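Chapter 4
What a Number Leaves Out

Before you start: find one number in something you read this week, in the news, on a cereal box, in a letter from your landlord. Write it down along with everything the source tells you about where it came from. Most students finish this in one line. Keep the line. You will need it for Exercise 4.2.

A few years ago the town of Clarkberg got new bus shelters, and inside every one of them was a poster saying that riders were 30 percent happier than before. The poster did not say before what. It did not say who had been asked, or how you would go about measuring a person's happiness on a bus. People read it while they waited, and after a while the figure turned up in the local paper, then in the town's budget request, then in a school report on public transit. By that point it had stopped being a claim and had become a fact, and no new evidence had been added along the way.

I have taught this course for a long time and I am still suspicious of nearly every percentage I meet. Students sometimes take that for a bad mood. It is closer to a habit, like looking both ways. A percentage is a fraction with its bottom half hidden. If you can't find the bottom half, you don't know what you have been told. Thirty percent of ten people is three people, and three people can change their minds over lunch.

4.1 The base

The base is the group a percentage is taken from. Suppose the Clarkberg survey went to 594 riders. That sounds respectable. Now suppose 100 of them sent it back, and of those, 15 left the happiness question blank. The figure on the poster would rest on 85 people, all of whom like filling out forms enough to finish one. The poster could still say "a survey of 594 riders" and its writers could still claim, with a straight face, that they had told the truth. You will see this done often. The number of people asked is printed large, and the number who answered is in a footnote, if there is a footnote.

Look too at who could never have been asked. A survey handed out on buses cannot reach the people who gave up on the bus and bought a car. Those are the riders whose opinion would have been the most useful, and the method throws them away before the counting starts. We will call this the missing group, and we will come back to it in Section 4.4.

4.2 The comparison

"Happier than before" needs two measurements, taken the same way. In practice the first one is often borrowed from somewhere else. Dovhaniuk, a maker of office chairs, once compared its customers' back pain in June with back pain reported by a different set of people in winter, and called the gap an improvement. Maybe it was. Different people were asked different questions at a different time of year, and the chair was only one of the things that changed.

When a comparison is made properly, the dull parts take up most of the report: same questions, same order, same setting, and a written note of anything that moved.
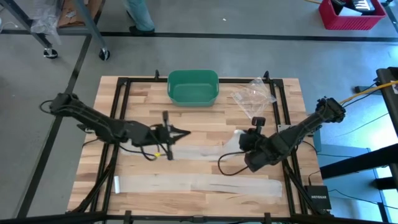

One reader of an earlier edition, Allisgate, wrote to object that by these standards you could never believe any survey at all, and that a town has to make its decisions on something. I take the second half seriously. A weak number may be the best one available on the Tuesday when the vote is held. But the vote can be held with the weakness written down next to the number, and the poster can carry it too. As for the first half, plenty of surveys pass. They tend to make smaller claims.

Exercise 4.1. Rewrite the Clarkberg poster so that it says only what 85 answers can support. Keep it short enough to read before the bus comes.

Exercise 4.2. Go back to the line you wrote at the start of the chapter. List what you would have to ask the source before repeating the number to a friend.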